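【格克索普共享工坊｜项目通报 1】
本工坊双臂工作台项目已完成主体搭建,现就建设情况、使用安排及后续计划分条通报如下,请各位会员知悉。项目内部代号为“Ra”,所有登记、领料及预约均请使用该代号。

【2】
项目于去年秋季立项,目标是在共享工坊现有条件下,建成一套可供会员学习与试验的桌面双臂系统。立项时核定预算为2,874,实际支出2,519,结余部分转入耗材科目,用于购置线缆、扎带及备用紧固件。

【3】
工作台采用封闭式围护,台面与围板统一为白色系。选用浅色围护,旨在减少背景干扰,并使台面光线保持均匀。围护内部不得张贴任何纸张、标签或装饰物。如需做位置标记,请使用可擦除笔,并于当次使用结束前清除。

【4】
台面前沿按机械臂安装位置开有两处矩形孔,臂座固定于台面以下的安装板。开孔尺寸在首次试装后做过一次修正,原因是初版开口过窄,扳手无法伸入。修正后的图纸已存入特兰丹盖特分部的资料柜,会员可凭证查阅,不得带离。

【5】
关于线缆。两臂外部走线均为紫色线缆,沿臂身布置。布线时应在腕部和肘部留出足够弧度,保证关节转至极限位置时线缆不受拉扯。扎带不宜过紧,剪断后的余头须修平。凡擅自改动走线者,须在登记簿中注明改动位置。

【6】
夹爪方面,右臂现装金色夹指。更换夹指前须先断电,螺钉按对角顺序逐步拧紧。拆下的零件一律放入编号零件盒,不得留置于台面。

【7】
现阶段试验科目为餐具整理,首批物件选定为叉子。叉子细长,平放时高度很低,夹指下探的余量有限,适合检验末端定位精度。柄部颜色不同的叉子混合摆放,可一并考察识别程序对颜色差异的处理。

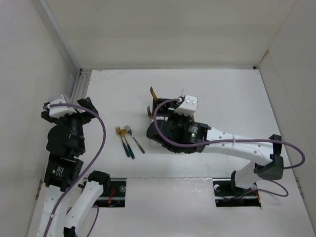
图:Ra工作台,双臂与待整理的三把叉子。

【8】
餐具科目的操作规程如下。开始前,由操作人员将叉子放置于两臂之间的台面区域,齿部朝向后围板,相互间距不作统一要求。程序运行期间,任何人不得将手伸入围护之内。需要重新摆放时,应先按下停止键,待两臂完全静止后再行操作。

【9】
截至八月,本科目累计记录抓取2,374次。全部记录均保留原始数据,失败记录不得删除,并应在备注栏写明情形,如夹指触台、物件滑脱、叉齿相互勾连等。备注请使用完整语句,勿使用个人缩写。

【10】
目前已知问题两项。其一,两把叉子紧邻平行摆放时,夹指下落易碰及相邻一把,现正在调整接近角度。其二,金属表面反光对识别有一定影响,拟通过调整灯具位置加以改善,暂不考虑更换物件。

【11】
控制程序由本工坊与博南斯小组共同维护。会员提交修改,须附改动说明及不少于300次的抓取记录,经复核后方可并入主版本。未经复核的程序仅限在个人分支运行,运行时速度上限不得调高。

【12】
使用预约即日起开放。每次使用时段为两小时,晚九时后不安排通电试验。首次使用者须完成安全培训并签署确认书。未成年会员须由监护人全程陪同,且不得单独操作控制终端。

【13】
下一阶段拟增加勺类及浅盘科目,并试行双臂传递动作,即由一臂拾取、另一臂接收。传递动作涉及两臂工作范围重叠,防碰撞程序通过测试之前,禁止会员自行尝试。

【14】
如有意参与装配、布线或数据整理工作,请至前台领取登记表,并注明可到场时段及已有经验。材料捐赠亦在前台办理,线缆类请注明线径与长度。

格克索普共享工坊 项目管理组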